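From: bench2 at the Tellville shop
To: refurb-floor list
Subject: Re: [refurb-floor] What are your benches doing about the arms?

> Our place has been told we're getting a pair of robot arms for
> teardown before winter. Management says it will "free up the
> technicians for higher-value work". Has anyone on this list been
> freed up yet? What does the higher-value work consist of, and is
> there a chair? We do office towers mostly, some servers, and there
> are people here who have been pulling cards since the slots were
> brown. I'd like to tell them something besides what's in the slides.
>
> – Mudport, receiving end

I have been freed up since September, so I suppose I'm the one to answer. There is a chair. It doesn't go up far enough for the new bench, and I've put in a request.

For those who don't know us, Pronitz runs three sites and Tellville is the one that does desktop towers out of offices and schools. A good batch is 200 machines on pallets, all the same model if we're lucky and the same colour if we aren't. The old way was one tech, one tower, start to finish: lid off, blow it out, pull the card, pull the memory, test what was worth testing, box the lot. You got through your stack and you went home with cut knuckles. The new way is that the tower goes under the arm with the lid already off, the arm takes the cards and the memory, and a person stands beside it being responsible.

What they don't put in the slides is how much of the job moves to before and after. Somebody still has to open the case, because every manufacturer has had a private idea about latches. Somebody clears cables out of the way, and I mean properly out of the way, tucked and tied, where we used to just shove them aside with the back of a hand while reaching for the card. That hand was doing a good deal of work we never got credit for. Prep used to be a word for coffee. Now it's a station, with a sheet.

Then there are the small latches. A card in a slot usually has a screw or a clip at the back and a little catch at the end of the slot, and if you've done it for years you don't know you're doing either one. I was asked to write down how I remove a graphics card. It took me most of an afternoon and came to 2 pages, and the integrator from Margaritis read it and asked where I'd said which way to push the catch. I hadn't. My thumb knew. I had to go and take a card out slowly, watching my own thumb like it belonged to someone else. 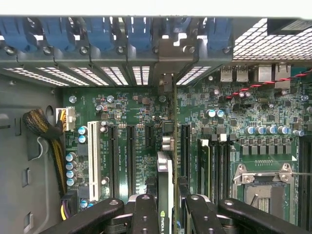 Gripper fingers either side of the graphics card, Tellville bench.

The grip itself was the easy part, according to Margaritis, and I believe them. The arguing has been over what happens when a card doesn't want to come. A person wiggles. The arm was set up to pull straight and stop at a force limit, and for the first while it stopped a lot, very politely, with an amber light. We raised the limit and tore a slot half off a board that had been perfectly saleable. We lowered it again. Now there's a wiggle programmed in, and I'm told it's modelled on mine, so I have that for the resumé.

On numbers, since the people upstairs will quote you theirs: our arm had done 2974 pulls when I last looked at the counter, and that counter includes the ones where it closed on nothing and lifted it carefully into the bin. I'd ask whoever shows you a counter what it counts. I'd also ask who pays for the damaged boards. At our place damage went on the tech's sheet for the first month whether the tech had touched the thing or not, and it took a fairly loud lunch to get that changed. It now goes under its own line, labelled "process". Get yours labelled before the arms arrive. It's much easier.

As for the people. We haven't lost anyone to it so far, and I'm choosing those last two words with care. Two techs moved to testing, which is sitting-down work with a small raise, and both like it. One asked to go back to the manual bench, where we still send anything with liquid in it, anything bent, and anything built by an enthusiast. That bench has become the place to be. It's where the odd stuff goes, and you get to finish a whole machine. The rest of us take turns minding the arm, an hour at a time. We started with half shifts and it was too long. You stop seeing it, and then the amber light's been on for ten minutes and you've been thinking about supper.

My wrists are better. I'll say that plainly, because I complained about my wrists on this list for years and it would be rude not to report back. The knuckles have healed too. What I miss is the pace being mine. I used to race through the easy ones so I could take my time with a strange one, and the arm takes the same time over everything.

Things I'd ask for, if I were at the receiving end in Mudport:

– The prep time counted as work in whatever target they set you. Ours left it out.
– One manual bench kept, in writing.
– A stop button you can reach from where you really stand. Ours was on the far side for a while.
– The chair.

I've got the 2 pages on card removal if you want them, now with the thumb included. Write to me off-list and I'll send them over. Also, if anybody has a spare bin of blank slot covers, we've gone through over 700 and the order is late again.

bench2
Pronitz, Tellville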